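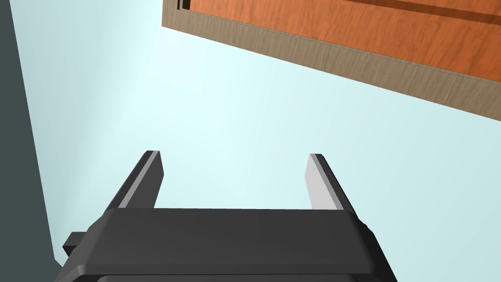

Lerdale is a market town in the upper valley of the Zinden, a short river that rises in the hills to the north and joins a larger stream below the village of Ultby. The town has a population of over 2,000 and serves as the center of a farming district known mainly for sheep, hay and orchard fruit.

History

The earliest settlement stood on the east bank, where the river could be crossed on foot for most of the year. A weekly market grew up beside the crossing, and the right to hold it was later confirmed by the lords of the valley. The first bridge was built of timber and was lost to floods on several occasions. The present stone bridge has 2 arches and carries the road to Ultby.

Wool was the chief source of income until the arrival of the railroad, which brought cheaper cloth from the coast. Many households then turned to fruit growing. The Karagiannis cannery, founded by a family of grocers, became the largest employer in the town and remained so for two generations. It packed plums, pears and sour cherries, most of them grown within the valley. After its closing the main building was divided into workshops, and the yard is now used for parking on market days.

Geography and climate

The town lies on a narrow shelf of level ground between the river and a limestone ridge. The older streets run parallel to the water and are joined by steep lanes, several of which have steps. Winters are cold and damp, and fog often stays in the valley until late morning. The river is highest in April, when snow melts on the upper slopes. A flood wall 133 meters long protects the lower market square - the part of town that was most often under water in earlier times.

Culture

The local history of the valley was first set down by the schoolteacher Tihomir Trajkovski, whose collection of place names and farm records is kept in the town library. A later study by Senad Spahić deals with the canning trade and includes interviews with former workers. Spahić disputes the older view that the market began as a wool fair and argues that livestock was sold there first.

The plum fair is held each fall on the east bank. Growers from 16 villages have the right to a stall, a number fixed by custom and unchanged even though some of the villages now have few residents.

Transportation

Passenger trains no longer serve the town. Buses run to Ultby throughout the day, and the former rail line has been made into a footpath that follows the Zinden as far as the old lime kilns.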